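How a Town Gets Its Water: The Story of a Water Tower

Water is heavy. A bathtub full of it weighs more than most adults can lift. Even so, when you turn on a faucet on the second floor, water comes out right away. Something has to push it there. That push is called water pressure.

Many small towns get their pressure from a water tower. The town of Studmont has one. It serves 2791 people and stands on the hill at the north end of town.

Where the water starts

Studmont's water comes from Birhane Reservoir. A reservoir is a lake used to store water. Rain and melted snow run down the hills and collect in it. A pipe carries the water from the reservoir to the treatment plant, which is 5 miles away.

At the treatment plant, the water passes through a screen that stops leaves and twigs. Next it sits in a large tank, where small bits of dirt sink to the bottom. It then moves down through layers of sand and gravel. Last, workers add a small amount of chlorine, which kills germs.

How the tower works

Pumps lift the clean water into the tank at the top of the tower. Gravity pulls down on that water all the time. The pipes under the streets are connected to the bottom of the tank, so the weight of the water above presses on the water in the pipes.

The height of the water sets the pressure. For each foot of height, the pressure goes up by a little less than half a pound per square inch. The shape of the tank does not change this. A wide tank and a narrow tank filled to the same level give the same pressure at the bottom.
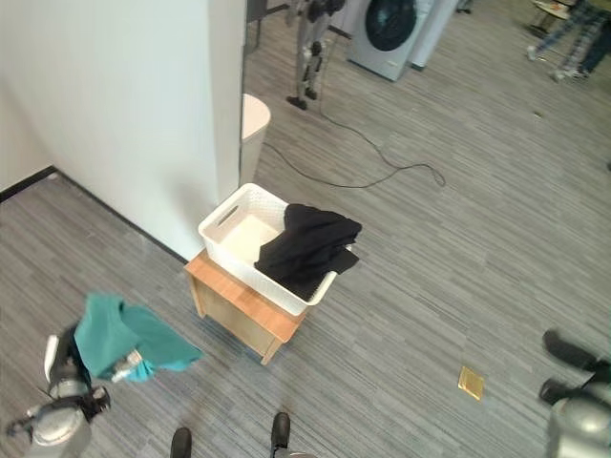
People do not use water evenly through the day. In the morning, many families take showers and cook breakfast in the same two hours. Late at night, most faucets are off. The pumps in Studmont can move 800 gallons a minute. On a busy morning the town may need more than that, and the extra water comes out of the tank. At night the pumps fill it again.

A tower also helps when the power goes out. Pumps need electricity and gravity does not. The water already in the tank will keep flowing until the tank is empty.

Checking the tank

A sensor inside the tank measures the water level and sends the number to the treatment plant. If the level drops too low, the pumps turn on. If it gets too high, they turn off. Each November the tank is drained, and workers from the Peditska Water District look for rust and cracks on the inside.

Words to know

Chlorine: a chemical used to kill germs in water.
Gravity: the force that pulls things toward the ground.
Pressure: how hard something pushes on an area.
Reservoir: a lake used to store water.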